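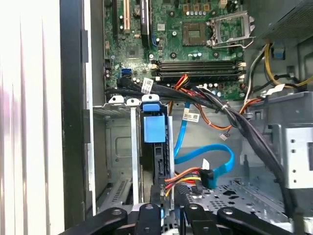
Pallavi Upadhyay

3 octobre 2021

Rapports d'avancement | Prilotix

Rapport adressé à Sundden, deuxième période de financement

Le présent rapport couvre la période ouverte en avril. Il porte sur le lot de travail consacré à la collecte de démonstrations pour le démontage d'ordinateurs de bureau. Les lots relatifs à l'apprentissage et à l'évaluation sur site font l'objet d'un document séparé, rédigé par Ashok Shukla.

État de la collecte

À la clôture de la période, la base contient 1197 démonstrations validées. Elles ont été enregistrées sur 40 tours fournies par l'atelier de reconditionnement Wimis. Chaque démonstration correspond à un geste complet, depuis l'approche de la pince jusqu'au retrait de celle-ci hors du boîtier. Les essais interrompus sont conservés à part et ne figurent pas dans ce total.

Les gestes enregistrés se répartissent en quatre familles : débranchement d'un câble de données SATA, débranchement d'une alimentation SATA, retrait d'un tiroir de disque, écartement d'un faisceau de câbles. La dernière famille n'était pas prévue dans la proposition initiale. Nous l'avons ajoutée après les premières séances, quand il est apparu que les opérateurs passaient une bonne partie de leur temps à dégager l'accès avant de pouvoir saisir quoi que ce soit. Il nous a semblé préférable d'en faire un geste à part entière, avec son propre début et sa propre fin, et de ne pas le laisser dilué dans les autres.

Les machines sont présentées panneau latéral retiré. Celle qui ouvre ce rapport est représentative du fonds Wimis : support de processeur vide et plaque relevée, quatre emplacements mémoire sans barrettes, mais câblage encore en place, avec un câble SATA bleu qui fait une boucle au milieu du boîtier et un épais faisceau noir qui le traverse en diagonale. Le processeur et la mémoire sont prélevés par Wimis avant l'envoi. Cela nous convient, ces composants n'entrant pas dans le périmètre du lot.

Poste de travail

La pince à trois doigts articulés et la caméra de poignet sont restées les mêmes depuis le début de la période. Nous avions envisagé un changement d'objectif pour élargir le champ. Ashok Ahuja a comparé les deux optiques sur une série courte et recommandé de garder l'existante : la plus large montrait davantage du boîtier mais rendait les petits connecteurs difficiles à distinguer. Les doigts restent visibles au bas de l'image pendant tout le geste, ce que souhaitait l'équipe d'apprentissage.

L'éclairage a demandé plus de travail que prévu. Les bords clairs du poste saturaient l'image et le réglage automatique de l'exposition assombrissait alors le fond du boîtier, où se trouvent la plupart des connecteurs utiles. L'exposition est maintenant fixée manuellement au début de chaque séance et notée dans la fiche. Les enregistrements antérieurs à ce changement ont été relus un par un. Ceux dont la zone de saisie restait lisible ont été conservés, les autres refaits quand la machine était encore disponible.

Téléopération

Deux personnes pilotent le bras, Archana Katiyar et Ashok Ahuja. Leurs façons de faire diffèrent assez nettement sur le débranchement des câbles de données. L'une aborde le connecteur par le côté et le fait pivoter légèrement avant de tirer, l'autre tire dans l'axe. Nous n'avons pas cherché à uniformiser. L'identité de l'opérateur est enregistrée avec chaque démonstration et l'équipe d'apprentissage pourra séparer les deux styles si elle le juge utile.

Le retrait des tiroirs de disque est le geste le plus lent. Les verrous varient d'un modèle de boîtier à l'autre et certains demandent une pression et une traction simultanées, mal adaptées à une pince unique. Sur ces modèles, le verrou est ouvert à la main avant l'enregistrement – un champ de la fiche le signale. Il faudra en tenir compte dans toute comparaison avec un démontage entièrement automatique.

Annotation et contrôle

Chaque démonstration reçoit une étiquette de geste, le type de boîtier, l'instant du premier contact et l'issue. L'annotation est faite par la personne qui n'a pas piloté. Omprakash Pant relit ensuite un échantillon de chaque séance. Les désaccords portent presque toujours sur l'instant du contact avec les câbles souples : le doigt touche souvent un fil voisin avant d'atteindre celui qui est visé. La consigne a été précisée et retient désormais le premier contact avec l'objet visé, même si un autre fil a bougé auparavant.

Les étiquettes à code-barres collées sur certains câbles ont soulevé une question de confidentialité. Vérification faite auprès de Wimis, elles ne renvoient pas aux anciens propriétaires des machines. Elles ne sont donc pas masquées. En revanche, les étiquettes d'inventaire apposées à l'extérieur des boîtiers sont retirées avant l'arrivée au poste.

Difficultés et écarts

Le principal écart concerne la variété des machines. Les tours reçues proviennent en majorité d'un même type de parc professionnel, et 24 d'entre elles partagent la même disposition intérieure. Un modèle entraîné sur la base actuelle risque d'apprendre cette disposition plus que le geste lui-même. Wimis a accepté de mettre de côté des boîtiers d'autres formats, mais la livraison dépend de ses propres arrivages et nous n'avons pas de date ferme.

Deuxième point, l'usure. Les connecteurs rebranchés entre deux démonstrations finissent par tenir moins bien et le geste devient artificiellement facile. Les câbles de données sont maintenant remplacés à intervalle régulier sur les machines les plus utilisées. Le coût est faible et pris sur la ligne consommables, sans demande de modification du budget.

Période suivante

La priorité va aux boîtiers de format différent dès leur réception, puis aux gestes sur les connecteurs d'alimentation, moins représentés que les autres. Archana Katiyar prépare en parallèle une série où le faisceau de câbles est volontairement replacé différemment avant chaque prise. Une première livraison de la base, avec ses fiches et la notice d'annotation, sera déposée sur l'espace partagé de Sundden après la relecture d'Omprakash Pant.

Nous demandons à Sundden de confirmer le format de dépôt attendu pour les vidéos de la caméra de poignet. Les deux variantes proposées dans la convention restent possibles de notre côté.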